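# Hand-held gripper, one finger lags when closing - pads or pins?

**Skullorbridge**

Got a pair of two-finger hand-held grippers, black bodies, blue textured pads. We use them to record pick and place for the arm at work, same fingers on the arm so wear matters both ends. Right hand one is fine. Left hand one, the left finger gets to the middle late. Not by much, maybe the thickness of a coin. On a box you'd never notice. On anything flat and light it shoves the thing sideways before it gets hold.

Counter on that unit says 3,171 closes. Other one says 421 so yes I know, I favor my left hand.

Tried so far:

- wiped both pads with a damp cloth
- swapped the pads left to right, no change
- blew out the linkage with canned air, got lint, no change

Havent opened anything up. There's a pin at each end of each linkage and round caps where they go into the body. Do I go in there or is it something dumber? Need it for a session tomorrow around 4 pm so would rather not end up with springs on the carpet.

**brosent**

Pads. It's always pads. They glaze over and you lose grip on one side, so it looks like the finger is late. Buy new ones. Mine are good for up to 2,000 closes, then I bin them.

**Skullorbridge**

Swapped them side to side already, lag stayed on the left finger. Wouldn't it move with the pad?

**brosent**

Fair, missed that line. Still change them at 3,171 though.

**Lu**

Not the pads then. You did the right test, problem stayed with the finger so it's upstream of the pad. Almost certainly play in a pin or lint packed in behind the linkage where canned air won't reach. Canned air mostly pushes it deeper btw.

How I do mine, takes maybe half an hour. Your build may differ, check the maker's sheet first if you have it.

1. Power off, unplug. Work over a tray or towel.
2. Jaws half open. Hold the body in one hand, wiggle each fingertip front to back, not open-close. Compare left and right. If the left clicks and the right doesn't, it's a pin.
3. Now hold one linkage still and wiggle the other end. Tells you which pin. On mine it was the lower one, at the body, both times.
4. If nothing clicks, it's dirt. Strip of thin card, slide it down between linkage and body, drag it out, repeat till it comes out clean. Hair wraps around the pin, tweezers for that. Bedding and sweaters are the worst for it.
5. Loose pin: snug it up a little at a time, close the jaws by hand after each bit. Should swing freely with no click. Too tight and that side goes late too - which looks exactly like what you've got now, so if anybody had a driver on it before you, try backing it off first.
6. Dry lube only, tiny bit on the end of a toothpick. No oil. Oil plus lint is paste, and it will creep onto the pads.
7. Leave the small screw in the middle of the top edge of the body alone. I turned mine once to see what it did and spent an evening putting it back.
8. Pads back on square. One sitting a hair high will hit first and you'll be chasing lag that isn't there.

Then recheck zero. Jaws shut, look at the gap along the whole pad, top to bottom. If your software has a zero or home step run it again, the old value was taken with the play in it. Forgetting that cost me a whole batch, widths all off by 2 mm and I'd blamed the arm.

Last thing, test on light stuff, not a block. A block centers itself between the fingers and hides everything. I use little snack packets in crinkly wrappers, laid out on a bedspread. Soft surface, so a late finger pushes the packet and rucks up the cloth, you see it right away. Come in slow from above, close slow, watch if the packet slides before both pads touch. Do each packet facing both ways. Then run the other gripper on the same packets so you've got somthing to compare against. If they both shove the same direction it's your wrist.

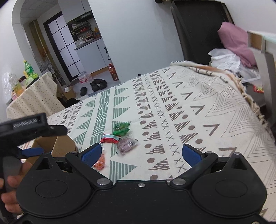 **Nodden**

Step 5 should be step 1 imo. Had the same lag on a left finger, spent two nights cleaning, and the pin was just overtightened from a pad change. Quarter turn back and it was gone. Also put a dot of paint marker across the pin head and the linkage once it's set, then you can tell at a glance if it's walked. And swap hands now and then, 421 against 3,171 is a lot of wear on one side.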